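Convocatoria de participantes – Proyecto estudiantil de manipulación robótica, Taller Gisholm

El Taller Gisholm abre 12 plazas para estudiantes de grado y de formación profesional superior en el proyecto Bratu, dedicado a la manipulación de objetos textiles con pinza de dos dedos. El trabajo comienza en octubre y suma 90 horas presenciales, en sesiones de tarde a partir de las 16:00.

Tareas
Teleoperación del brazo y registro de episodios de agarre, doblado y traslado de prendas.
Revisión y etiquetado de episodios según el protocolo interno (versión 9).
Entrenamiento de políticas por imitación y evaluación sobre el conjunto de referencia, que consta de 258 episodios.
Preparación de la demostración para el encuentro entre clubes de Demitham.

Requisitos
Python a nivel de usuario habitual. Manejo básico de Linux y control de versiones. Se valora experiencia con ROS 2 o con calibración mano-ojo – no es excluyente. Asistencia mínima a nueve de cada diez sesiones.

Condiciones
La participación no es remunerada. Se reconocen créditos de libre elección a quien entregue la memoria final. El material permanece en el taller.

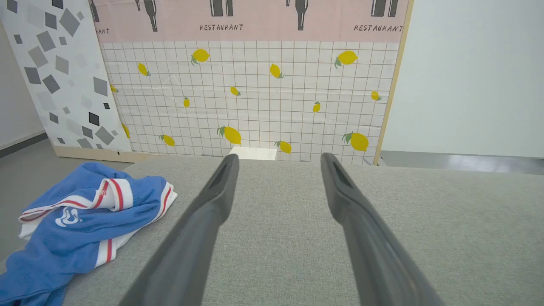

¿Se puede participar sin haber programado antes un robot?
Basta con los conocimientos de Python indicados; las dos primeras sesiones cubren el manejo del brazo y las normas de seguridad.

Solicitudes
Carta de una página y expediente académico, en la secretaría del edificio Brernstead, hasta finales de septiembre. Las plazas se asignan por orden de puntuación.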